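3.2 Sorting behaviour and cap retention in shared kitchens

The household survey described in Section 3.1 recorded what residents said they did with empty drinks containers. It did not record what reached the collection point. To compare the two, material was taken from the shared kitchens of three housing blocks in Planden, referred to below as the north, middle and canal blocks. All three are served by the same haulier and have the same bin layout: one bin for mixed packaging, one for paper and one for residual waste. The north block also has a separate crate for returnable glass, which was left out of the analysis.

Bins were emptied on the morning before the scheduled collection and the contents taken to the sorting room at Skurklow. Containers were first separated by material and then by whether the closure was present. A container was treated as closed if the cap was screwed on far enough to stay in place when the bottle was held upside down. A cap resting on the neck without engaging the thread was treated as loose. Closures found on their own were bagged by colour and weighed, but no attempt was made to match them to bottles, as caps from several fillers share the same neck finish.

In total 3,483 containers were sorted. Of these, 117 could not be assigned to a material class, mostly because of crushing or because the label covered the whole body and could not be removed without tearing the wall. They are kept in the totals but left out of the comparisons that follow.

Closure colour matters for the later steps of the process. Bottle bodies of clear PET are normally recovered as flake, while the closures are usually polyethylene or polypropylene and are removed in a float-sink tank. The separation works on density and is largely indifferent to colour. Colour becomes a concern afterwards, when the floating fraction is sold as a mixed regrind. A small share of strongly coloured caps is enough to tint a pale batch, and buyers grade the material by eye before they test it. A clear bottle closed with a bright cap, as in Figure 4, therefore sends a colourless body into one stream and a strong pigment into the other. 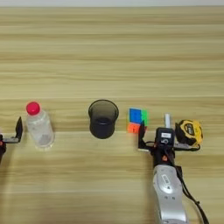

Figure 4. Clear plastic water bottle with a pink-red screw cap, standing upright on a wooden tabletop.

3.3 Residual liquid

Liquid left in closed containers was the main source of error in the weight figures. Ayele's earlier work on kerbside material corrected for this by applying a single moisture factor to each load. The approach is reasonable where containers are compacted in the vehicle, as most closures fail under pressure and the liquid drains. It is less suitable for material taken directly from a kitchen bin, where a closed bottle keeps whatever was in it when it was thrown away.

Two weighings were therefore made. The first was of the container as found. The second followed opening, inversion over a rack for 10 minutes and replacement of the cap. The difference was entered as residual liquid. No correction was made for droplets held on the inner wall, which were visible in most bottles after draining but fell below the resolution of the bench scale. Bottles with ribbed walls held more of this film than smooth ones, and a longer draining time did not remove it.

Containers without a cap had generally lost their contents into the bin liner. This moved the weight from the container fraction to the paper towels and other absorbent items lying beneath it, and the apparent share of paper in the packaging bin is too high as a result. The effect was strongest in the canal block, where the packaging bin stood next to the sink and was also used for wet kitchen paper.

3.4 Effect of the printed instruction

Until September the notice above the bins in each kitchen asked residents to "remove caps and rinse". It was replaced on September 23, 2019 by a version asking them to empty the bottle, press it flat and screw the cap back on. The new wording follows the advice issued by Plastby, which receives the sorted bales and prefers attached closures, as loose caps fall through the trommel screen and are lost with the fines.

The change in wording was followed by a higher share of closed bottles in the north and middle blocks. No clear change was found in the canal block. Interviews carried out there by Fasil Degefa suggest that many residents had not read either notice and were guided by what was already lying in the bin. Flattening remained uncommon in all three blocks. Several residents said that they had tried it once and found the bottle sprang back – a fair objection for the thicker-walled types, which regain part of their shape unless the cap is fitted while the body is still compressed.

The notice did not mention colour, and no difference in the colour mix of the loose caps was expected or found.

Contact: Planden Packaging Study, Skurklow | © 2019 The authors. All rights reserved. | Back to top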